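로봇 시연 교시

로봇 시연 교시(示演敎示)는 사람이 작업을 직접 해 보이고 그 기록으로 로봇의 동작을 학습시키는 방법이다. 궤적을 코드로 작성하는 방식과 구별되며, 모방 학습의 자료를 얻는 데 주로 쓰인다.

방식
로봇 팔을 손으로 잡고 움직이는 직접 교시, 조종 장치로 떨어진 로봇을 움직이는 원격 조작, 사람이 그리퍼만 손에 들고 작업하는 휴대형 그리퍼 방식이 있다. 휴대형은 로봇 본체 없이 일반 주거 공간에서도 기록할 수 있으나, 로봇 팔의 도달 범위를 벗어난 동작이 섞일 수 있다.

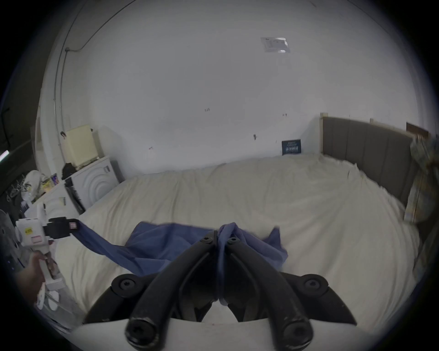

읽는 시간 2분

천 다루기
옷이나 수건 같은 천은 잡는 위치에 따라 모양이 계속 달라져 규칙으로 기술하기 어렵다. 침대 위에서 얇은 천을 다룰 때는 그리퍼 두 개를 써서 하나로 모서리를 집고 다른 하나로 천의 다른 부분을 잡기도 한다. 이 경우 두 그리퍼의 위치와 벌림 폭을 같은 시간축에 맞추어 저장해야 한다.

사례
타레크 라마단과 브누아 루셀이 진행한 다레오 프로젝트는 휴대형 그리퍼로 천 정리 시연 500건을 모았다. 이 가운데 추적이 끊긴 81건은 학습에서 제외되었다. 시연 한 건의 길이는 15초로 제한하였다. 후속 과제는 스툴텔이 맡았으며, 원격 조작으로 얻은 기록을 함께 사용한다.

한계
시연자마다 속도와 잡는 습관이 달라 같은 작업에서도 기록의 편차가 크다. 손끝의 힘은 영상만으로 알기 어려워 별도의 힘 센서를 다는 경우도 있다.

같이 보기
모방 학습, 원격 조작, 엔드 이펙터

최종 수정: 2022년 8월 23일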